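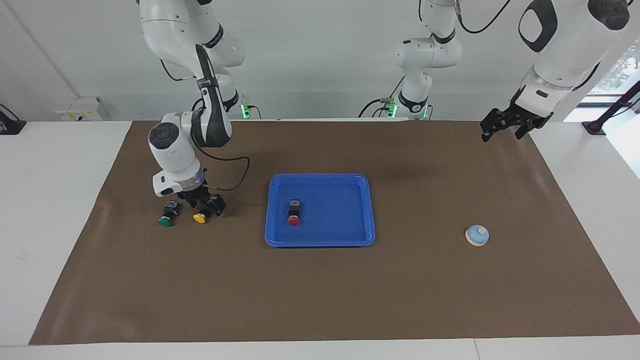

Can a term of student teleoperation produce demonstrations worth training on? Some of it can, though less than the students' own logs suggest, and the share depends heavily on who decides what counts as a success.

4. What the course data can and cannot support

The Sevow module asks second-year students to record two-armed tabletop episodes for a shared sorting task, in which small objects are moved to a blue tray (Figure 1). Over the term the class logged 1,362 episodes. Of these, students marked 1,314 as successful. We find that figure hard to believe. The marking was done by the same pair who had driven the arms, usually straight after the attempt, and the handout never said whether a piece left leaning on the rim should pass.

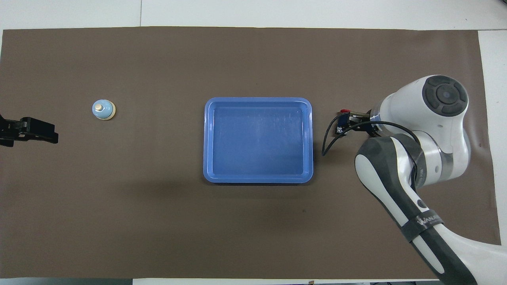 Thịnh Khổng
Aguiar Teaching Laboratory

Figure 1. Workspace for the sorting task, with the tray on the brown sheet and a small blue domed object to its left.

To test the labels, I drew 199 episodes at random and scored them again from the recordings, without looking at the students' marks. The two sets of labels disagreed on 49. Most of the disagreements ran one way: the students said yes and I said no. A second scorer might well be kinder than I was, and I have not had one.

There is a wider doubt. Earlier write-ups of the Pistora exercise treat a rising success rate over the term as evidence of learning. It may be. It may also be that students came to choose easier starting layouts - the handout let them place the objects wherever they liked - and the log does not record the layout in any form that can be searched. Our own rate rose too, and I would not put weight on it.

Nor does a tidy workspace settle much. A plain background and a single tray make the episodes easy to compare, but a policy trained on them has been asked very little. The claim that such data "transfers" to a cluttered bench was repeated in several student reports and tested in none. For next term the starting layouts will be drawn by lot, and each pair will score another pair's episodes.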